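工作记录 5/9/19
项目：Fellarthorpe 减刑听证记录编码
在场：Aino Vainio、Lenni Vainio、本人

接上一条。Oltana 档案处发来的第二批扫描件已全部入库，共1467页，拆分后得到741份独立卷宗。拆分规则沿用旧版：以听证委员会的收文章为起点，以表决页为终点。没有表决页的卷宗单独放入“未结”目录，暂不编码。

旧版规则有一个问题。早期卷宗里，同一申请人再次申请时，新材料直接订在旧材料后面，收文章盖在补充信函上，申请表上没有章。脚本遇到这种情况会把补充信函判成新卷宗的首页，申请表留在上一份的末尾，结果前一份多出一张表，后一份缺表。Lenni 查了缺表的卷宗，多数属于这一类。改法：收文章出现时先向前回看两页，若有未盖章的申请表，则把起点移到申请表。改后重跑，缺表情况基本消失，剩下的是原件本来就没有表。
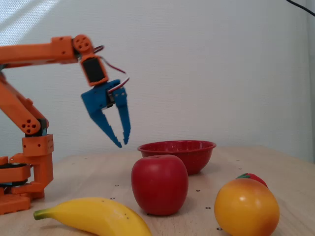
回看规则带来一个副作用：附有空白申请表的卷宗（委员会有时寄空表给申请人，对方未填即退回）也会被前移。空表的判断目前靠姓名栏是否有墨迹，阈值设得偏低，扫描底色较脏的页会误判为已填。今天没有调阈值，先把受影响的卷宗打上 CHECK 标记，由人工过一遍。

一、编码表的修改

变量沿用 Väisänen 方案，本次改动如下。

理由类别（REASON）。原方案把“新证据”和“证据争议”合为一类。实际读下来，两者在委员会的处理方式上差别明显：提出新证据的申请一般会转给检察部门征询意见，只质疑原鉴定的申请往往不转，由委员会书记员写一段摘要后直接上会。合并编码会把这条差别抹掉。现拆成两类，代码分别为 NE 和 DE。一份卷宗可同时取两个代码，主理由填在前面。

建议与决定（REC / DEC）。委员会只有建议权，最终签署在行政长官办公室。旧表只有一个结果字段，编码员有的填委员会建议，有的填最终决定，前后不一致。现分成两个字段，缺任何一项时填 M，不得由另一项推断。Aino 提出，长官未签署且任期结束的，不能算驳回，应另设代码。同意，记为 L（失效）。

暂缓执行（STAY）。法院下令的暂缓和长官给予的暂缓必须分开。法院暂缓在卷宗里通常只有一张抄送通知，没有理由说明，REASON 字段此时照填申请书里的理由，不填法院的。

公开信函（LET）。只记有无以及寄信方类别：家属、被害人一方、宗教团体、民选官员、其他。立场不编码。试编时试过编立场，两人分歧太大，尤其是被害人一方的来信，常有同一封信前半段反对、后半段表示接受委员会任何结论的情况。

二、双人试编

从已清理的卷宗里抽取11份，Aino 和 Lenni 各自独立编码，中途不交流。在 Zuvel 里分别建了两个视图，互相不可见。

一致情况：DEC、STAY 全部一致。REC 有一处不一致，原因是表决页上有一票涂改，Aino 按涂改后计，Lenni 按涂改前计。涂改处有书记员的缩写签名，应以涂改后为准，规则已补进手册。REASON 的分歧集中在“量刑过重”与“量刑不均”之间。申请书常写“同案被告刑期较轻”，然后得出刑罚过重的结论。约定：只要文中出现与具体另一人的比较，就取“量刑不均”；只有一般性陈述时取“量刑过重”。

日期字段也有出入。听证日期在封面、会议纪要和抄送函上可能是三个不同的日子。封面日期多为排期日期，延期后不更新。今后以会议纪要为准，纪要缺失才用封面，并在备注里写“封面”。

Zuvel 导出时会把备注列里的换行吃掉，两条备注连成一条。临时办法是在备注之间加分号。已写信给维护方，还没有答复。 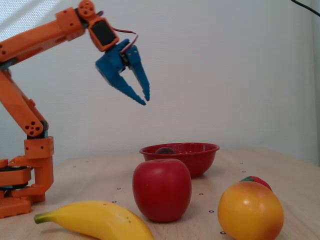
三、匿名化

申请人姓名替换为流水号，对照表单独存放，不进共享目录。问题在于卷宗标题以外的地方：证人姓名、监所编号、原审案号都能反查到人。案号目前保留前缀（法院和年份），去掉序号。监所编号全部去掉。

听证记录本身在 Fellarthorpe 属于公开文件，按理可以不做匿名。仍然做，理由有二：医疗附件混在里面，公开范围不清楚；合并后的表格比单份文件更容易检索到个人。委员会成员和行政长官属于履行公职，姓名保留。检察官姓名保留。书记员姓名先保留，待定。

医疗附件一律不编码，只在 MED 字段记有无。遇到精神鉴定报告，若申请书正文引用了结论，REASON 可依正文取值，不打开附件。

四、与公开报表的核对

委员会年报里有各年受理数。把我们按收文年份汇总的数字与年报对了一遍，多数年份我们偏少，个别年份偏多。偏多的年份都在拆分规则出错的那一段，重跑之后需要重新对。偏少的可能性：年报按申请次数计，我们按卷宗计；或者有卷宗没有移交 Oltana。前一种可以检验，把卷宗内的再次申请展开计数即可。后一种要问档案处，Lenni 负责发函，附上缺口最大的几个年份。

年报中的“批准”一栏口径也不清楚。看脚注像是指委员会建议批准，正文又写成长官批准。两个口径都先算出来，不下结论。在口径弄清之前，任何对外的表格都不要放批准率。

另外，有人来信询问能否先给一个分任期的比较。回复：不能。跨任期期间委员会的构成变过，表决门槛也改过，直接比较没有意义。至少要等 REC 和 DEC 两个字段编完，并且把门槛变动作为分段点。

五、待办

CHECK 标记的卷宗人工过一遍。Aino。
回看规则写入手册，附一份正例、一份反例。本人。
空表阈值，用底色较脏的几页重新标定。Lenni。
旧表结果字段作废，已编部分退回重编。涉及近700条，重编时按新手册，不参考旧值。三人分。
向委员会书记处索取议事规则的历次修订文本，特别是表决门槛那一条。本人。
“未结”目录在11月之前不处理。
手册版本号加一，旧版保留在原目录，文件名后缀写 old，不要覆盖。

补：下午又看了两份延期卷宗，纪要上写“本案留待下次会议”，但下次会议的纪要里没有此案。暂归“未结”，备注写“留待”。如再遇到同样写法，先不要编 DEC，告诉我卷宗流水号。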